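Open day at the Tedow pottery works

I have wanted to get inside the Tedow works ever since I found one of their blue soup bowls at a yard sale, so when the June open day came up I booked the first tour and drove over to Egan the night before. It was worth every mile. If you like clay, kilns, old brick buildings or just watching people who are very good at their jobs, put this one on your list for next year!

Gates opened at 9, and by 8:30 there was already a line along the canal wall. Tours go out in groups of 15, which is a nice size because you can hear the guide over the machinery. You get a paper badge, safety glasses and a map with the tea room marked in red. Closed shoes only. A man ahead of me had to go back to his car for his hiking boots.

We started in the slip house, where the liquid clay is mixed. I expected this to be the dull bit and ended up wanting to stay all morning. The big tanks turn so slowly that you have to stare at one spot to be sure they're moving, and the whole room smells like a riverbank after rain. Our guide passed around a jar of the slip and let us stir it with a stick. It's much thinner than I thought, more like cream than mud. They sieve it and run it past magnets to catch specks of iron, which would come out of the kiln as brown freckles.

Next door is the casting shop. Row after row of plaster molds, all strapped shut with thick rubber bands cut from old inner tubes (they've tried other things and keep coming back to inner tubes). The slip goes in, the plaster drinks up the water, and after a while you pour out what's left and have a hollow teapot. The mold store upstairs holds 2492 patterns, some so old that there's no record of what they were for. I spotted a duck, half a lighthouse and something that may have been a foot warmer.

Then the kilns. The gas kiln was cold for the day so that we could walk right up and look in, and there is still one bottle oven standing in the yard. You can step inside and look up through the hole at the top. Everyone in my group went quiet and then everyone started testing the echo. The last coal firing is still talked about here as if it were last week, and one of the retired placers was in the yard showing how they used to carry the clay boxes in on their heads, up a ladder, with a little roll of cloth under their caps. He let a teenager try it with an empty one. She got up three rungs and was cheered all the way.

My favorite stop was the decorating room. It has north windows down one whole side and it's so calm after the noise of the casting shop. A painter was banding plates on a wheel, with one steady line of cobalt around the rim and then on to the next, and she chatted to us the entire time without looking up. We all got a go on seconds. My line met itself with a gap you could drive a truck through, but they fire it for you and mail it, so I'll own a genuine wobbly Tedow plate by the end of the month.

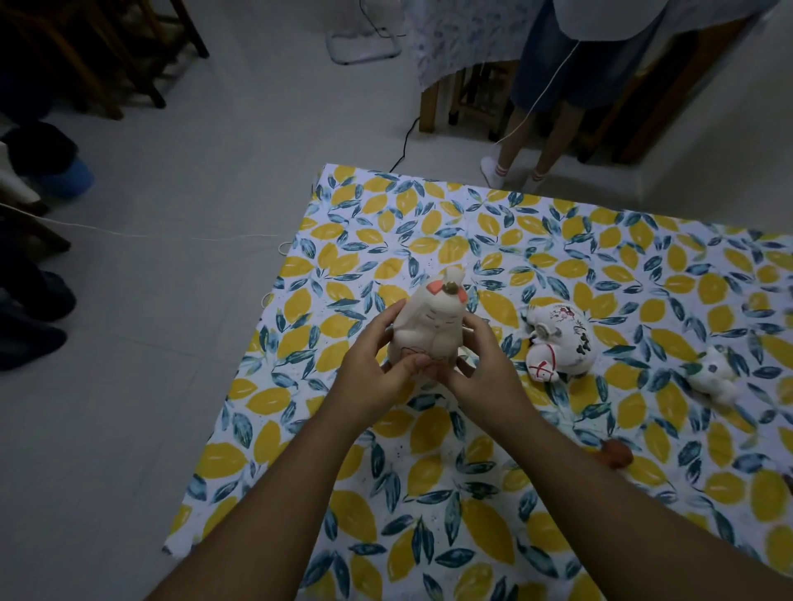 Lunch was in the old packing hall. The Grillent bakery had a stall with cheese and onion pies, and I can report that the rhubarb slice runs out before 1, so get yours early. There were long tables to share, and I sat with a couple who had come from Fedbridge on the bus and had been to the open day every year since it started. They told me to skip the front shop and go straight to the seconds barn behind the kiln yard.

Great advice. The barn is stacked to the rafters, nothing is wrapped, and you pay by the color of the sticker. I came away with two mixing bowls, a butter dish without a lid and a jug with a slightly drunk handle that I love more than anything I own.

A few practical notes. Parking is in the field across the bridge and it has 200 spaces, which filled before lunch. The number 102 bus stops right at the gate. There are steep stairs up to the mold store, but they'll bring some of the molds down to show you if you ask at the desk. Tours last just under two hours, the painting session is extra, and the seconds barn takes cash only. Bring newspaper and a box.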